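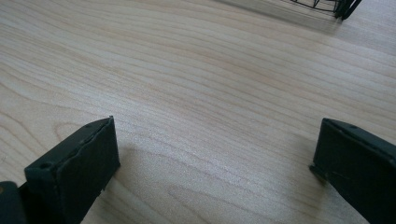

Hillbridge, 5th October

Nalia under-sink water filter
Section B: Fitting the filter and first use

This section replaces the pages printed before August. The bracket has changed and the old drilling template will not fit it.

Before you start

Check that the cupboard under the sink has a solid side or back panel to take the bracket. Leave at least 100 mm of clear space below the filter bowl so that it can be unscrewed when the cartridge is changed. The filter is for cold mains water only.

CAUTION: Do not connect the filter to a hot supply, a storage tank or a private well. Hot water will soften the bowl.

Fitting the bracket

1. Turn off the cold water at the stop valve and open the kitchen tap until the flow stops.
2. Hold the template against the panel and mark the holes. Check behind the panel for pipes and cables.
3. Drill the holes and fix the bracket with the screws supplied. Do not use longer screws in a thin panel.
4. Hang the filter head on the bracket with the arrow pointing towards the tap. Push it back until it clicks.
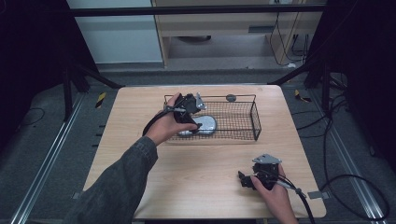 5. Put one of the 2 rubber washers into each hose nut, flat side outwards.
6. Connect the inlet hose to the stop valve and the outlet hose to the tap tail. Tighten by hand, then give each nut a further quarter turn with a spanner.

NOTE: If you have the Vergara tap, use the short adaptor in the small bag. Other taps do not need it. Keep the adaptor with this guide in case the tap is changed later.

CAUTION: Do not use thread paste or tape on the hose nuts. The washer makes the seal, and paste can get into the water.

Fitting the cartridge

7. Unscrew the bowl and take the wrapping off the Jirari cartridge. Remove the caps from both ends.
8. Stand the cartridge in the bowl with the printed end up. Check that the large ring is in its groove and clean.
9. Screw the bowl back on by hand until it stops. The bowl key is for undoing it, and using it to tighten can crack the thread.

First use

10. Open the stop valve slowly and look for drips at both nuts and around the bowl.
11. Open the tap. It will spit air at first and the water may look grey from carbon dust. Let it run until clear, then for another 2 minutes.
12. Close the tap and look again for drips. Dry the joints with kitchen paper and check the paper for damp an hour later.

NOTE: Cloudy water that clears from the bottom of the glass upwards is trapped air. It should stop after a few days of normal use.

Changing the cartridge

Each cartridge treats some 700 litres. Change it sooner if the flow drops or the taste of chlorine comes back. Write the fitting date on the label inside the cupboard door. Used cartridges go in household rubbish.

If the filter has not been used while you were away, run the tap until the water is cold before drinking from it. For leaks that do not stop when the nut is retightened, see Section D.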